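3.2 Sorting of offcuts and rejected parts

The two shops in the study, Luangrath and Cemoveck, buy steel sheet in coil and sell their scrap to the same dealer. Their contracts differ. Luangrath is paid a single price for mixed scrap, while Cemoveck is paid by grade and loses the higher price if a load contains plastic, paper or coated metal. We expected this difference to show up in how each shop handles small parts before they leave the floor.

Scrap was weighed at the end of every shift in April. Each shop used 6 bins per line, and a bin was closed when it was full or when the job changed. Rejected parts were entered on the shift sheet by the line lead, with one of 2 codes: bent or wrong size. Parts that could be reworked were left out of the totals. Where a bin held both rejects and offcuts, the whole weight was counted as scrap – a choice that slightly favors the mixed contract. Stamped parts and narrow strips are often found together (Figure 2a), and separating them by hand takes time that neither shop had been recording.
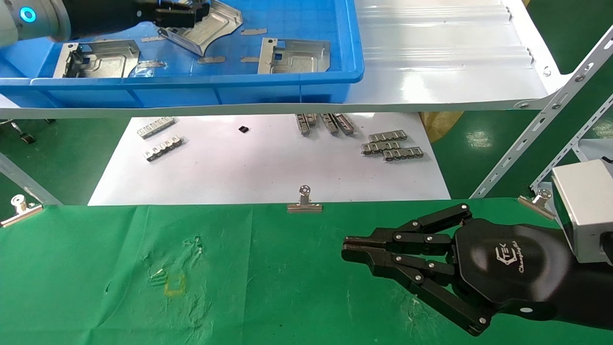
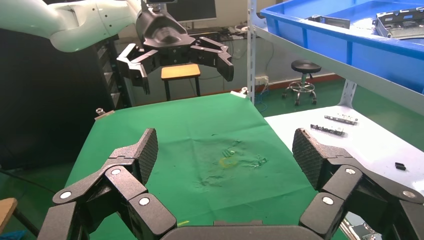 Figure 2. (a) Silver sheet-metal parts and short metal strips in a blue plastic bin. (b) Second view, same location and occasion.

Loads were compared by the number of bins the dealer accepted at the agreed price. At Cemoveck, 99 percent of bins were accepted without a second check. The figure for Luangrath can't be compared directly, as the mixed contract gives the dealer little reason to turn a bin away. We therefore used weight lost to resorting, stated per 1000 parts made, as the main measure in Section 4.

Interviews with line leads were held after the weighing period and were coded by Yupin Khamphan. Several leads said that film from packed parts was the hardest thing to keep out of the scrap, mainly at job changes. Oil on the strips was mentioned less often, and only at Luangrath. Neither shop had a written rule on who should empty a bin that was partly full when a shift ended.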